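Front Page > Opinion > Housing and Tenancy

We use cookies to improve your visit. By continuing to browse, you accept our cookie policy.

The Furnished Tenancy Needs a Proper Inventory

Aminu Anozie
Feb 16, 2021

Furnished lettings make up a growing share of the homes managed in Grovville, and the rules that govern them have not kept pace. The Naveck Tenancy Forum has argued for several years that every furnished letting should begin with a written inventory, signed by both parties and kept by each. The present practice, under which a landlord may simply write "furnished" on the agreement, serves neither side well.

In the last reporting year the Forum handled 73 deposit disputes. In 30 of them there was no inventory of any kind. The average sum in question was $1,313, a serious amount for a household that must find a new deposit before the old one has been returned. Most of these cases did not involve bad faith. They involved two people with different memories of the same room.

Objections to a mandatory inventory are familiar. Owners of small properties say that the paperwork is heavy and that a tenant who is given a long list will find fault with all of it. The experience of the Babalola Court residences suggests otherwise. The management there adopted a standard four-page form in July, and tenants are allowed 28 days to return it with corrections. Most corrections concern a missing key or a worn carpet, and are accepted the same day.

A more serious objection concerns soft furnishings and kitchen goods. These wear out, they are moved from room to room, and their value is small. Some owners would leave them off the list altogether. The Forum does not agree, as these are the very items over which goodwill is most often lost.

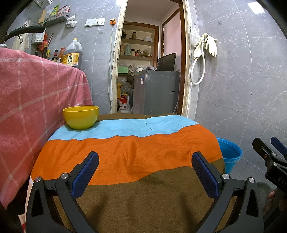 The wording of each entry deserves more care than it usually receives. A form that says "bedding, assorted" or "dishes, various" cannot settle any question two years later. Plain description is enough, and no special training is needed to write it. "Blanket, wide stripes in light blue, orange and olive-brown" identifies one article and no other in the house, and "bowl, yellow, glossy" does the same in three words. The condition should then be entered on a separate line, with the date of inspection.

The Nerkine district office already asks for entries of this kind in its own staff housing. We ask the city council to extend the same requirement to all furnished lettings at the next review of the tenancy code, and to publish a standard form free of charge.

Contact Us | © 2021 Naveck Tenancy Forum | Back to Top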